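Flondside bread table finds a bigger home

The Sunday bread table in Flondside is moving to a larger room this October, and it is taking its baskets with it.

What began as a couple of trays of leftover rolls set out after the morning bake has grown into one of the nicest hours of the week in this end of town. On a good Sunday, 90 people come through the door between 8 a.m. and 10 a.m., and most of them stay long enough to butter something. Last year the table handed out 3,306 rolls, loaves and buns, all baked within walking distance and all free to whoever turned up hungry.

"We kept bumping elbows," said Ruaridh Laing, who started the table and still bakes for it. "People were eating standing up in the hallway with their coats on. It was cheerful, but you can't really talk to anybody while you're guarding a roll."

The new room is on the ground floor of the old Eskildsen building, two doors down from the current spot. It seats 50, has a proper sink (a huge deal, if you have ever washed butter knives in a bathroom) and gets the sun early. The Suvasura bakery, which supplies most of the dough, has its ovens across the yard, so the rolls will travel all of 392 feet from oven to table. They should be great!

Regulars will be glad to hear that the bread itself stays the same. Long rolls are still the favorite and still go first – anyone who wants one after 9 a.m. is taking a chance. Rye comes out on alternate weeks. The seeded buns, which had a wobbly start in spring, have settled down nicely and now have a loyal following among the dog walkers.

The baskets are staying, too. Some visitors had asked for plastic bins with lids, and Laing did try them for a couple of weeks, but the crusts went soft and the whole table looked like a supply closet. Wicker lets the air get at the bread, it's light enough to carry full, and a shake over the yard takes care of the crumbs. Dark baskets won out over pale ones after a long and very happy argument that took up most of one breakfast.
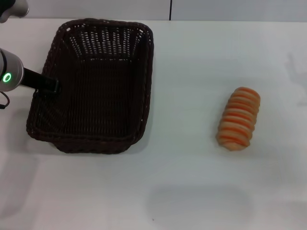
Hafþór Steinarsdóttir has been working out how the table should be laid in the new room, and the plan is simple. Long rolls go in baskets at the end nearest the door, round ones in the middle, and anything with nuts gets a separate table by the window with its own tongs. Butter and jam move to the far end, so that the line keeps walking. Empty baskets get swapped for full ones straight away, and nobody should have to reach over a neighbor's coffee.

"I want people to smell it from the street," Steinarsdóttir said. "Then they come in, they see bread, they sit down. I don't think it needs to be more complicated than that."

Broveo, the hardware store on the corner, has lent shelving for the spare baskets and a stack of folding chairs to use until the benches are ready. The benches are being sanded now and should be in by the second week.

The first breakfast in the new room is on a Sunday morning, with doors at 8 a.m. as usual. Coffee and tea will be out from the start, and there will be a pot of bean soup for those who think bread alone is a bit thin for a cold morning. Bring your own mug if you can, and a cloth bag if you'd like to take a roll home for someone who couldn't make it.

Anyone who would like to help carry things over from the old room can come by at 4 p.m. the day before. There are tables, two urns and a lot of baskets to move, and yes, there will be rolls.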